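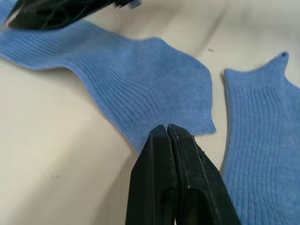
The Setel basket, three months in

There is a certain age at which a person starts having opinions about where socks live. I reached it in November, standing in the hall with one shoe on, and I have not been much fun at parties since.

The Setel is a plain plastic storage basket from Dinmont, in a pale beige the company calls Oat. I bought it for the table in the back room, where the washing gets sorted, paired and argued over. Before that I used a fabric bin by Clatora, which sagged a little further each week until it resembled a hat.

The first thing to say is that it stands up. I realise this is a low bar for a basket, but the Clatora never cleared it. You can drop things in one-handed while holding an unmatched sock in the other, and with our washing there is always an unmatched sock in the other.

Capacity is sensible. Dinmont claims 12 pairs of adult socks and I'd say that's fair if you ball them up, less so if you lay them flat, as I do. Thick ribbed ones take up more than their share. I also put in the odd duster and anything else too small to deserve a drawer.

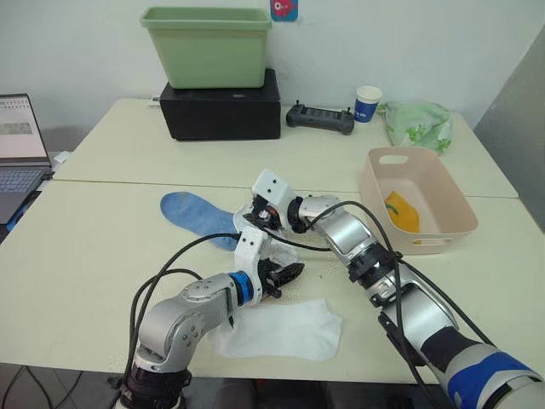

Handles are where cheap baskets usually give themselves away. I have owned ones with rope that frayed and ones with little clip-on hoops that pinged off across the kitchen. On the Setel they are simply cut out of the plastic, one at each short end, and there's nothing to come loose. A yellow cloth in the bottom weighs nothing, of course, so I tried it with a full load of towels as well and carried it upstairs without incident. The edges of the holes could be smoother. My fingers noticed by the landing.

It wipes clean with a damp cloth, and it doesn't hold on to smells, which matters if you are the sort of household that leaves insoles about on the table where the clean washing goes. We are that sort of household. I have raised it.

Now the grumbles. There is no lid, and Dinmont will sell you one separately for 3 pounds more than I think a lid is worth. The colour shows every bit of dark fluff. And thin white cotton – hankies, vests, the lining of something you've forgotten you owned – sinks to the bottom

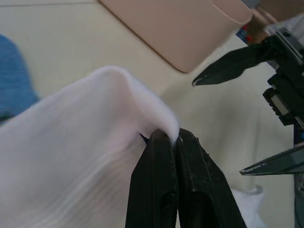
and stays there until you tip the lot out, at which point you find the sock you gave up on last week.

I did look at the Ravn, which has a divider down the middle. It is a handsome thing, but a divider assumes you know what your two categories are. Mine are "socks" and "not yet socks", and the border moves.

Would I buy the Setel again? Yes, and I'd get the smaller size as well, for the bathroom. Four stars, with the fifth held back until somebody takes some sandpaper to those handles.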